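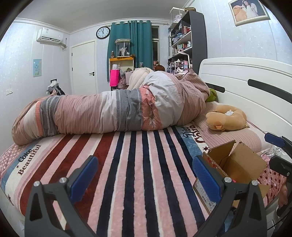 Question on packing bulky bedding for a move. The comforter is the problem item. It is a thick one, double size, polyester fill, and the best I have managed without a vacuum bag is a long roll, which reaches from one side of the bed up to the headboard and will not go in any box I own. The open carton on the bed is meant for the neck pillow, the plush toy and small textiles. The plush striped blanket with the Coke lettering should fold flat and I am not worried about it. Carrier is Clasgate, shared load, cartons only, no loose bags accepted. Distance is 368 miles and the goods may sit in their warehouse until the end of August. Do I compress the comforter or buy a bigger box?

tchiba_packs
Bigger box. Polyester fill tolerates compression for a week or two. Past that, the fibers take a set and the loft does not come back fully, particularly along the fold lines. If the warehouse stay is open-ended, assume the long case.

n_yadav
Disagree in part. Loft loss depends on the pressure and on the temperature in storage. A vacuum bag pulled down to half volume does very little harm. A bag pulled down until it is a board does a lot. Stop the pump early, close the valve, and put the bag in a carton so the walls hold the shape if the seal leaks.

tchiba_packs
The seal leaking is the usual outcome. Then you have an expanding comforter inside a taped carton. I have seen the bottom flaps open on the stairs.

n_yadav
Bottom flaps open when they are taped with one strip. Use the H pattern: one strip down the center seam, one across each end, on top and bottom.

zuweira.b
Before buying anything, change the geometry. A full-width roll is the worst shape for a carton because the length is fixed by the width of the comforter. Fold in thirds lengthwise first, then roll from the short end. You get something short and fat that will sit upright in a wardrobe carton or a large square one. Tie it in two places with cotton tape or an old pillowcase cut into strips. Do not use packing tape on the cover.

Kimie Okabe
Seconding the thirds. Also take the cover off if it comes off. Wash it, dry it completely and pack it separately. Any moisture that goes into a closed carton stays there, and a warehouse in August is warm enough for mildew.

hciobanu (original poster)
The cover comes off. It has vertical ribbing and does not slide on itself when rolled, which may be part of the trouble. I will try without it.

What about the pillows? There is a cream quilted one that is very puffy, and a pink ribbed one under the neck pillow.

zuweira.b
Pillows go last, as fill. Put the comforter in first, then push pillows into the corners. They do the job of crumpled paper and weigh almost nothing. The neck pillow is an awkward U shape, so put something in the opening. The small toy would do.

n_yadav
I would not mix pillows and comforter if the carrier charges by volume per carton. Clasgate did in my case. Two medium cartons cost less than one wardrobe carton, and they stack.

tchiba_packs
They stack until someone puts books on top. Bedding cartons have no internal support. A carton full of soft goods crushes at a much lower load than one full of hard goods, whatever the rating on the bottom says. Mark it TOP LOAD ONLY on two sides.

hciobanu (original poster)
Is a reused box acceptable? The brown one still has a shipping label on the side.

Kimie Okabe
Yes for light textiles, if the corners are sharp and the flaps have not gone soft at the crease. Remove the old label or cover it completely. Depots scan whatever barcode they find first. I had a carton of towels go back to a Plandano distribution center because of this, and it took until the following month to get it out again.

n_yadav
Black marker through the barcode is sufficient.

Kimie Okabe
It is not. Some scanners read through marker. Cover it with opaque paper and tape, or peel it.

colombo_flat3
Use a clean liner in any reused box. An unscented trash bag, left open at the top so it can breathe. Closed plastic plus warmth is where the smell comes from.

hciobanu (original poster)
Result for anyone searching later. Cover off, folded in thirds, rolled from the short end, tied twice. It went into one large carton upright, with the quilted pillow along one side. No vacuum bag. The pink pillow, the neck pillow, the toy and the dotted sheet are in the reused box, label peeled, new one on the opposite face. H pattern on both. The striped blanket is folded flat across the top of the comforter as a dust layer.

tchiba_packs
Good. Open the large one first at the other end and leave the comforter flat overnight before you put the cover back on.

n_yadav
Or tumble it on low for 20 minutes.

tchiba_packs
If the drum is big enough. Most are not.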